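Barnesside Tabletop Chores: README

2021-02-10
By the Barnesside data team

Can a robot tidy up after itself yet? Sometimes, and we love watching it try! This set has 2687 recorded runs of two-arm tabletop chores, with 664 more held back for testing. It covers 11 kinds of task, mostly small kitchen and desk jobs: put a thing in a tray, move a cup, pick up a tool and hand it to the other arm.

Both arms are driven by a person at the controls. We kept the failed runs in, because a dropped spatula can teach a policy plenty (and we dropped it a lot).

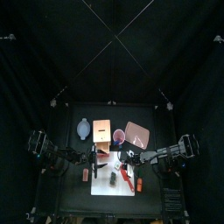
Two-arm booth with basin, wooden box, pink cup and tray behind the white mat; red spatula on the mat.

Flat things are still the hard part. A parallel gripper does nicely with a block standing upright, but a card lying on a mat can use up a whole run. Long handles are better than we expected, as long as the arm grabs near the middle.

Folder layout: runs are grouped by task, then by session. Each run has video, joint positions for both arms, gripper opening, and a one-line instruction in plain English. The file "outcome" says success, partial or fail.

Our Nalolow baseline finishes 70 percent of the held-back block tasks. On cards it does much worse, and we'd be thrilled to see someone beat it.

Known problems: sessions named "tramberg" use an older joint order, so run the Nadar converter on them first. A cleaned-up release is planned for July.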